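Care of Interior Walls, Baseboards and Outlets: Guidance for Residents
Lacson House Newsletter, Building Services
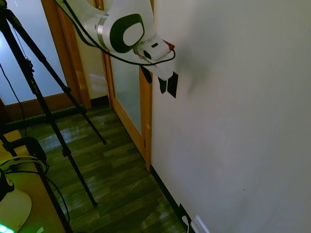
The winter inspection of corridors and units at Lacson House has been completed, and Building Services thanks all households for providing access. The inspection covered painted walls, baseboards, door frames, glass door panels and electrical outlets. The general condition of the building is good. The notes that follow address the matters raised most often by the inspectors and apply to all units unless a separate letter has been sent.

Painted walls

The interior walls at Lacson House are finished in matte white paint. A matte finish hides small unevenness in the plaster but marks more easily than a gloss or satin finish, and repeated rubbing will leave a shiny patch that cannot be washed out. Residents are asked to dust walls with a dry cloth twice a year and to treat marks with a soft sponge, lukewarm water and a small amount of mild dish soap. Abrasive pads, bleach and solvent-based cleaners should not be used.

Touch-up paint is available from the Building Services office in 200 ml jars, one per household. The paint is supplied by Brudisine and matches the coat applied during the last full repainting. Walls that have been exposed to strong sunlight or cooking smoke may have changed in tone, and a small test area behind a door or a piece of furniture is advised before any larger spot is covered. Holes left by nails or screws should be filled and sanded before painting. Holes wider than 12 mm should be reported to the office and left unfilled until they have been checked.

Baseboards

The black baseboards show dust and scuffs more readily than the lighter ones they replaced. They may be wiped with a damp cloth and dried at once. Vacuum cleaner heads without a soft edge are the usual source of scratches. Where a baseboard has come away from the wall, residents should not use household glue. The boards are fixed with clips, and a technician can reset a loose section in a single visit.

Outlets near the floor

A number of outlets are set low on the wall, a short distance above the baseboard. Plugs in this position are easily struck by furniture, vacuum cleaners and shoes. Please leave at least 2 inches between any plug and the nearest piece of furniture, and do not allow a cord to be pinched between a cabinet and the wall. Extension cords may not be run under carpets or through doorways.

An outlet cover that is cracked, discolored or loose must be reported on the day it is noticed. Residents may not replace covers themselves. Electrical repairs in the building are carried out by Drandden under the existing service agreement, and there is no charge to the household for the replacement of a cover or outlet that has failed through ordinary use.

Wooden door frames and frosted glass

Door frames with a warm wood finish should be cleaned with a barely damp cloth, following the grain. Furniture polish containing silicone interferes with later varnishing and should be avoided. Self-adhesive hooks are not permitted on the frames.

Frosted glass panels hold fingerprints and grease. Water with a little white vinegar is suitable, applied with a lint-free cloth to the whole panel at one time so that drying lines do not form. Spray should be directed onto the cloth and kept away from the wooden trim. Stickers and film may not be attached to the glass.

Repair requests

Requests may be submitted on the form kept in the mail room or through the Mostomura residents' portal. Please state the unit number, the room and the nature of the damage. Minor repairs received before the end of March will be included in the spring maintenance round, which has capacity for up to 40 visits. Later requests will be placed on the summer list. Urgent electrical faults are handled outside the maintenance round and should be reported to the office by telephone.

Issued by Building Services, 2021-01-24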